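Bead bench, notebook — May, afternoon
Repairs and sorting, Weltside order

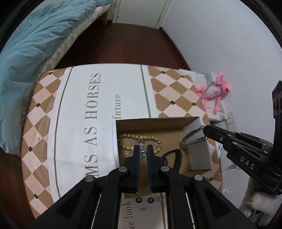 Restringing for the Trindade stall has to be done before anything else gets opened. Raíssa wants it all on the 50 lb cord, I said 40 is plenty for beads this size, we tried both. 40 goes through twice, 50 jams on the second pass unless the end is waxed and cut on a slant. So 40 for the doubled strands, 50 single for anything with a clasp. Cream round ones are in the white-sided box with the silver chain and the black strap, leave them together for now — the chain lies right over the beads so lift that out first or the whole lot comes up in a knot. Also a small clear shiny bit on the cardboard in there, don't tip the box out over the floor please.

Spacers. Old Pludmont ones are a hair too narrow in the hole for doubled cord. Reamed one by hand, took forever, left a burr that will chew the cord in a month. Not doing that again. Use the Getus spacers for new work and keep Pludmont for single strand only. Drawer label is still wrong, need to redo it.

Knots: surgeons knot, pull, wait, pull again, then glue. Guangming glues before the second pull and his hold fine too so maybe I'm fussing. Hung one of each off the shelf hook with the little bag of washers, 187 g on the kitchen scale. Check tomorow morning. If either has slipped more than a bead's width we go back to crimps on everything and I will be in a bad mood.

Length still not settled. Raíssa measured hers laid flat and I measured mine hanging, that's where the difference came from. FLAT from now on, clasp closed, ruler along the inside edge. Write it on the ticket.

Ticket 1102 — customer wants the same look but shorter, keep all the beads she doesn't use and bag them with the ticket number. She was clear about that. Ask her again whether the clasp should go at the back or the side, my note says "side??" and I can't remember what I meant by it.

Chains: soft cloth only, no dip. The dip took the shine off the last one and left a gray line by the jump ring. G. thinks it was old stock and not the dip. Could be. Still no dip.

Black straps — not ours to fix really, but if the end is only coming unglued we can do it while the other glue is out. Clamp overnight with a scrap of felt under the jaw or it leaves a mark. Anything cracked goes back as is with a note.

To get: cord in 40 (last spool is nearly down to the core), beeswax, small zip bags, felt. Needles OK for now.

Left the lamp on the low arm, the high one droops. Glue cap is stuck again, pliers are in the top tray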